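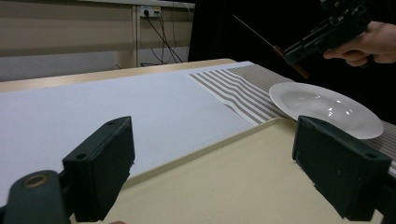 MEMBER PROJECTS

Workshop > Projects > Zikatix Gripper > Frequently Asked Questions

Search this site Enter keywords Go

Zikatix Hand-Held Gripper: Frequently Asked Questions

The following information is provided for members of Joleo Shared Workshop who are building the Zikatix hand-held gripper, either at the workshop or at home. It should be read together with the current build sheet. Where the two differ, the build sheet prevails.

Who may take part in the build?

Any member who has completed the general induction and the soldering induction may take part. A member building at home is required to hold the same inductions if any workshop tool is to be borrowed. Guests may attend a table session but may not operate the grippers.

Is prior experience with robotics required?

No. Members should be comfortable with hand tools, small metric fasteners and the reading of an exploded drawing. The software portion of the project can be deferred until the mechanical build has been signed off.

What does a kit cost?

The parts kit for a pair of grippers is $676, payable when the order is placed. Printed parts are included. Members who print their own fingers and mounts may apply for a credit at the front desk, provided the application is made before the kit is packed. A bare frame can be ordered from Bralletti under part number 3435, but the workshop does not hold spares for it.

When do kit orders close?

Orders for the current round close on 31st March. The next round is expected to open in November.
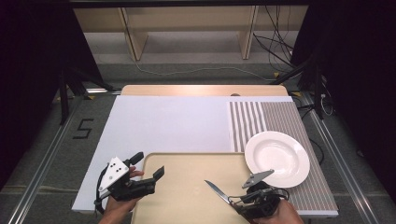

Reading time: 4 minutes

What takes place at a table session?

Members work in pairs of grippers, one in each hand, and carry out a place-setting task using ordinary tableware. The standard layout consists of a tray, a striped placemat, a wide-rimmed plate and a table knife. The task was selected for the knife, a thin and polished object that shows up poor finger alignment very quickly. A gripper that handles a foam block without difficulty may still allow a knife to rotate in the jaws.

May other objects be used?

Other tableware may be used once the standard task has been completed. Glassware is not permitted. Knives must be table knives; kitchen and craft knives may not be held in a gripper at any time.

The knife rotates when it is lifted. How is this corrected?

Members should first confirm that both fingers are square to one another when closed. A finger that has been fitted with its screw overtightened will toe in, and the blade will then be held at one edge only. The screw should be backed off, the finger reseated against its mount and the screw retightened by hand. If rotation continues, the knife should be gripped closer to the point at which the blade meets the handle.
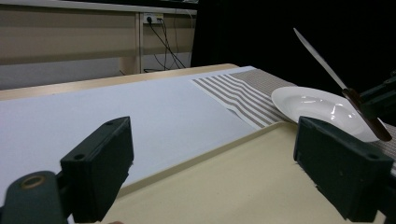 Grip position matters more with heavier-handled knives, where the weight sits well behind the jaws. Members are asked not to add rubber bands or tape to the fingers in order to compensate. Adhesive residue affects the fit of replacement parts, and a taped finger will not be accepted at sign-off.

How should threaded inserts be fitted?

Inserts are to be set with the temperature-controlled iron at the soldering bench, using the insert tip. The insert should finish flush with the printed surface. An insert that has gone in crooked cannot be straightened reliably, and the mount should be reprinted.

Where are table sessions held?

Sessions are held in the De Smet Room. Each session is limited to 13 members. Bookings are made through the members' calendar under code 1425, and a booking not cancelled by noon on the preceding day will be counted against the member's allocation.

How should the table be laid out?

The tray is placed at the front, with the placemat and plate to the right. Cables must be routed clear of the user's wrists before the grippers are picked up. Members should adjust the cable length at the grip and not at the connector.

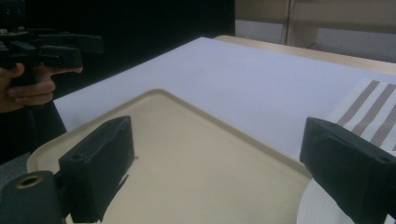

Tray and striped placemat during a table session, hand-held gripper at left.

May recordings be taken home?

Members may copy their own recordings to a personal drive at the end of a session. Recordings in which another member can be identified may be copied only with that member's written permission.

What happens if a gripper is damaged?

Damage should be entered in the equipment log on the day on which it occurs. There is no charge for broken printed parts. Bent rods and damaged cables are charged at replacement cost.

Can a gripper built at home be brought to a session?

Yes, subject to a bench check. The member should arrive before the session begins, with the build sheet completed and initialled. Grippers finished in a different colour of filament are acceptable. Grippers with exposed wiring will be turned away until the wiring has been covered.

Related items
Zikatix build sheet, current revision
Soldering induction: dates and prerequisites
Borrowing workshop tools for use at home
De Smet Room: conditions of use
Filament storage and labelling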